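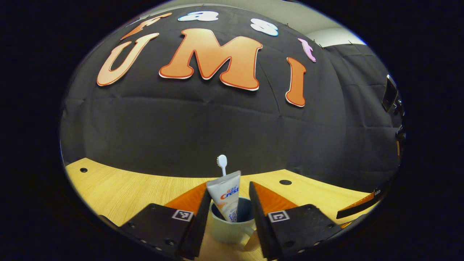

Akstead Display Table and Backdrop

Supplied by Vellora Furnishings for Institutions
Category: Exhibition and Teaching Furniture
Lead time: 3 weeks from confirmation of order
Warranty: 2 years on the table, 9 months on fabric and lettering

Overview

The Akstead is a table and fabric backdrop intended for colleges, training rooms, libraries and community health programs that need a fixed place to present small objects to a seated or standing group. It is sold as a complete station. The table and the backdrop may also be ordered separately by customers who already hold one of the two.

The station is made up to order at our Flomholm workshop and delivered in flat cartons. Assembly requires two people.

Tabletop

The top is finished in a light wood grain with a yellowish tone. This is the standard finish and the one kept in stock. The grain is fine and the surface plain enough that pale articles remain legible against it, including white plastic and enamelled ware. A grey top can be made to order, although customers should note that it is not returnable.

Round openings in the top are standard. Their positions are set at the time of manufacture and should be confirmed on the order form. Customers wishing to have the top supplied without openings should strike out line 3 of the form and initial the change.

The surface should be wiped with a soft cloth and a mild detergent. Abrasive pads, bleach and solvent cleaners are not covered by the warranty. Adhesive tape may be used on the edge of the table for marking out positions, provided that it is removed within 100 days.

Backdrop

The backdrop is black fabric, hung behind the table from a separate rail. It arrives folded and will show horizontal creases when first put up. Many of these will drop out with hanging. Customers requiring a flat appearance for a public opening are advised to steam the fabric from the reverse side the evening before.

Black is recommended for rooms with pale walls and ceilings. Grey fabric side panels are available under the Rondonuwu range and can be hung beside the backdrop to close off a corner. The panels are seamed vertically and are not intended to be cut down on site.

Lettering

Cut-out foam letters may be ordered for mounting on the backdrop. Capitals and lowercase letters can be combined, and two sizes may be used together, such as a small word in mixed colours set over a larger row in shades of orange. White borders and coloured outlines are offered at no additional charge. Gradient colouring is available on the larger letters only.

Letters are priced individually. We ask that the wording be supplied exactly as it is to appear, with the case of each letter made clear. Spacing is left to the customer, as fabric moves and a printed template is seldom of much use once the rail is up. The letters should be positioned with the backdrop already hanging.

Using the station

The Akstead is suited to arrangements of everyday items at a modest scale: personal care articles, kitchen tools, desk supplies, small packaged goods. A single group placed toward one side of the top will generally read better from a distance than the same articles spread across its width. Upright items benefit from a holder. A matte cup in a pale colour will keep a toothbrush and a tube of toothpaste standing together without reflecting the room lights, and leaves the remainder of the top clear for whatever activity is to follow.

Lighting is not included. Where overhead light is strong, one side of the top may appear noticeably brighter than the other – a matter of room layout, which our staff can discuss by telephone between 9 a.m. and 3 p.m.
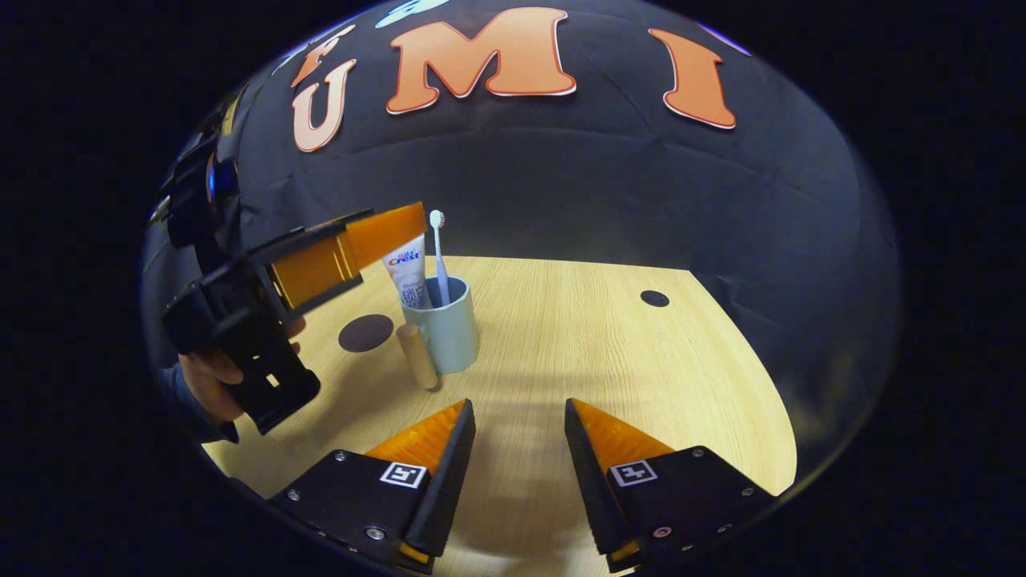
Danang Sopacua writes that the pale top suits white bathroom articles better than expected, that the order of letters was correct on delivery, and that the instructions for the rail would be improved by a larger drawing. A revised drawing has been issued with all stations shipped after March.

Ordering

Orders are accepted from registered institutional accounts. A purchase order number, a delivery contact and a completed order form are required before production begins. Lettering may be added to an existing order up to the point of dispatch; changes to the tabletop may not.

Replacement parts

The following are held in stock: tabletop in standard finish, black backdrop, rail brackets, individual foam letters in orange, pink and white. Letters in other colours are cut on request.

Enquiries concerning replacement parts and warranty claims should be directed to Brayden Vachon, Institutional Accounts, quoting the number printed on the delivery note.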